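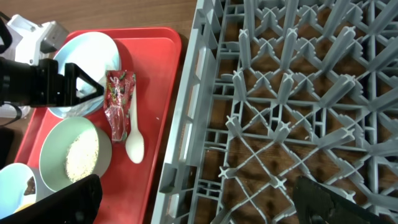 *Wrist view, tray-clearing task, Polteo camera mount.*

# Polteo wrist camera kit: review after 2,434 episodes

We bought two Polteo kits in May to replace the fixed overhead camera on our table-clearing setup. The job is teleoperated: the operator clears a loaded tray, with dishes going to the rack and trash to a bin. Each run is saved as one episode and used to train an imitation policy. This review covers the mount, the camera and the Wi recording software that ships with them.

## Mount

The bracket is a single part with four screws. It holds its angle well. We checked it against a printed target after 839 episodes and found no shift worth correcting. The cable exit is on the wrong side for our arm, and the slack forms a loop that needs a clip. No clip is supplied.

## Camera

The lens is wide enough to keep the gripper fingers in view along with most of the tray and a good part of the rack. That matters for this task, as the policy needs to see both the fingers and the item at the same time. The cost is that a finger close to the lens goes soft and covers whatever is behind it. In the view at the top, one finger hides part of the light blue bowl and the lower edge of the green one. Our operators learned to approach bowls from the far side.

Color is good. The red tray separates cleanly from the dishes. Clear plastic is harder: the lower part of a snack wrapper has little contrast of its own, and labelers rely on the printed part to find it. Glossy plates pick up a faint reflection, which has caused no trouble in training so far. The rack pegs are a fair test of detail, and they stay readable at the default setting.

## Recording software

Wi is the weak part of the kit. It logs joint states and video on separate clocks and aligns them on export. Of our first batch, 398 episodes had to be exported again after we found a drift between the two streams. Ji-hoon Jin wrote a check that compares gripper closing times in both logs, and we now run it before anything goes to the training set. The version 2 update reduced the drift but did not remove it.

Episode tagging is fine. Tags can be set from a foot pedal, so the operator can mark a failed grasp without letting go of the controls.

## Compared with the Raltness unit

The Raltness camera is lighter and has better sync. Its field of view is narrower, and on the same arm it lost the near bowls during most approaches. For single-object picking I would choose it. For a crowded tray I would stay with the Polteo and budget time for the export check.

Spare brackets are available from Skiltalstead. Order the steel screws with them; the supplied ones strip easily.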